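Nirneck gripper kit, progress report for July
To: Ivana Paredes
From: Jingyi Song

We have had the Nirneck kit on the arm for six weeks. Setup took three days, one more than planned. Rigid items are finished and written up. Soft packing material is the current work, and we are running it in the bathroom at the Ayala flat. 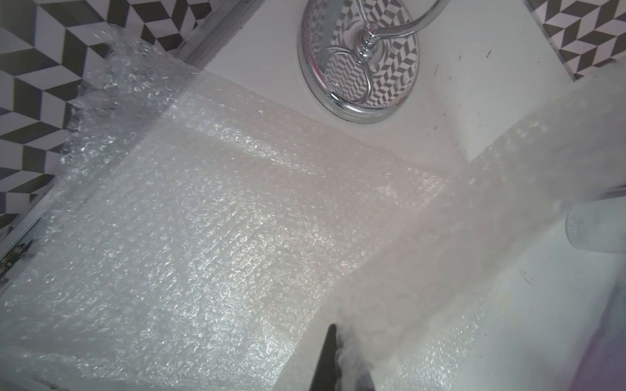

Stestgate has agreed to send softer fingertips at no charge. We have spent 54 percent of the budget and expect to finish the review in five weeks.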